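Skodholm wrist-view fault set: read before you train on it

Maintained by Raghda Ghanem and Valter Vik. Last revised 13 Oct 2025.

What it is

700 recordings of tabletop pick and place with plates, a dish rack and fruit, kept because the grasp monitor and the operator disagreed about how the run went. The monitor is the Juntunen one. Its release notes call it dependable. We logged 7 runs in June where it reported a good grasp and the operator hit stop, and after that we quit taking its word.

Wrist views
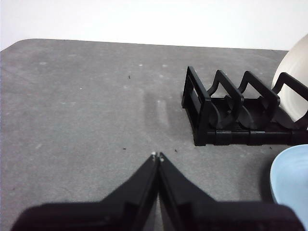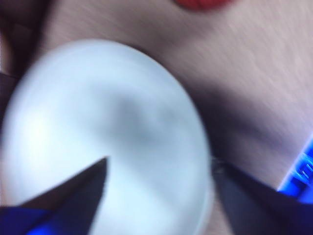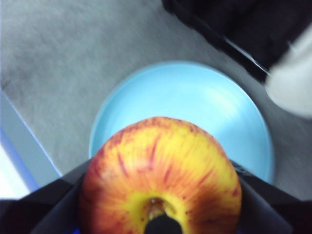
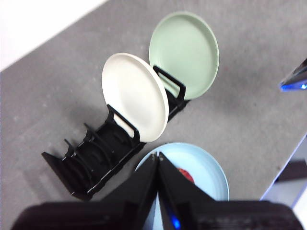 Wrist camera stills. First and fourth: dish rack with a light blue dish nearby. Second: heavy motion blur, pale round object at the fingers. Third: apple between the fingers.

The fault

The monitor infers contact from finger position and one wrist image. When the image is smeared it doesn't abstain. It reuses the last confident answer and stamps it with the current time, so the log looks clean and the arm carries on. Kvido Bednárik found this by comparing timestamps by hand. Natach, who supply the monitor, said lighting was the cause. We changed the lighting and got the same behaviour.

There is a safety side. With two arms sharing a table, a stale "grasp held" also releases the other arm's keep-out zone. We have had 2 contacts between arms. Neither hurt anyone, and I wouldn't read much into that.

Labels

grasp_monitor: raw output, left uncorrected
grasp_human: operator's call
blur: yes or no, judged by eye by Wiesława Szewczyk
stop: whether the operator stopped the run

Known problems

blur has one labeller and no second pass. Borderline cases could go either way.
grasp_human was entered after each run, from memory in the early ones.
The Skellport patch is claimed to fix the stale answer. We have not been able to confirm that, and no patched runs are included.

Please don't use grasp_monitor as ground truth, or quote a failure rate from this set. It was picked for disagreement.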